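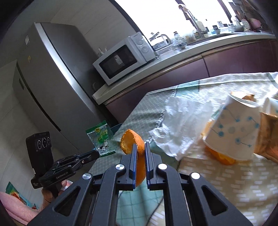

Je me méfie des gens qui ont « trouvé » le compost. Ils en parlent comme d'une conversion, avec la même voix un peu basse, et ils finissent toujours par vous montrer leur seau.

J'ai pourtant un seau, moi aussi. Il m'a été remis en juillet par la ville, contre signature, avec un dépliant plié en accordéon et un autocollant que je n'ai collé nulle part. Zararville s'est lancée dans la collecte des biodéchets avec l'enthousiasme des communes qui ont obtenu une subvention. On nous a promis moins de sacs gris, moins de camions et un terreau « local » à retirer au printemps. Pour les sacs gris, je veux bien y croire. Pour les camions, j'en vois passer un de plus.

Ma vraie querelle concerne les agrumes. Le dépliant les range du côté des interdits, avec un petit citron barré de rouge. La page internet de la même ville les autorise « en quantité raisonnable ». J'ai téléphoné. La personne au bout du fil m'a dit que cela dépendait de la borne, puis que non, puis qu'elle allait se renseigner. J'attends encore.

L'argument contre, on le connaît : l'acidité, les vers qui fuient, les produits de traitement sur l'écorce. J'ai lu tout ça sur une bonne douzaine de sites qui se recopient les uns les autres, jusqu'aux fautes d'accord. Aucun ne dit combien il faudrait de pelures pour contrarier un bac de 800 litres rempli par tout un quartier. Que deux clémentines dérangent un lombricomposteur de cuisine, admettons. Mais une borne collective, j'ai du mal.

L'hiver, chez nous, on mange des oranges. Celles du magasin Castaño, rue basse, vendues en filet, pas toujours belles. J'en épluche une tous les soirs devant les informations, et je ne vais pas prétendre que c'est de la diététique. Alors j'ai fait mon essai, sans protocole et sans aucune valeur scientifique : 19 semaines avec les écorces coupées petit, dans le vieux bac au fond de la cour, celui que le précédent locataire avait laissé. Résultat : les morceaux fins ont disparu, les gros ont bleui puis séché, et l'odeur était celle d'un compost, ni pire ni meilleure. Les vers étaient toujours là quand j'ai retourné le tout. Peut-être d'autres vers, je n'ai pas fait l'appel.

Et puis il y a l'industrie du petit accessoire, qui s'est jetée sur nous comme la moisissure sur les gros morceaux. J'ai acheté un activateur de la marque Kemo, en poudre, six euros le sachet. La notice promet une décomposition « visiblement accélérée ». J'en ai mis dans une moitié du bac – la gauche – et rien dans l'autre. Au bout de deux mois, j'aurais été bien incapable de dire laquelle était laquelle sans le bâton que j'avais planté au milieu. On me répondra que la poudre a migré. Sans doute.

Il existe aussi une application, Irkora, censée vous dire si un déchet va dans tel ou tel bac. J'ai tapé « orange », elle m'a proposé la peinture. J'ai tapé « écorce », elle m'a envoyé à la déchetterie avec les tailles de haie. Je l'ai désinstallée, et elle continue de m'écrire.

Je garde le seau malgré tout. La poubelle sent moins, le bac du fond me donne de quoi remplir les jardinières, et je ne demande pas davantage à des épluchures. Ce que je n'avale pas, c'est le citron barré de rouge, imprimé sur papier glacé (non compostable, j'ai vérifié au dos) par des services qui ne se sont pas mis d'accord entre eux.

J'ai renvoyé un courrier à la mairie avec les deux versions agrafées ensemble. Si on me répond, je mettrai la lettre en ligne.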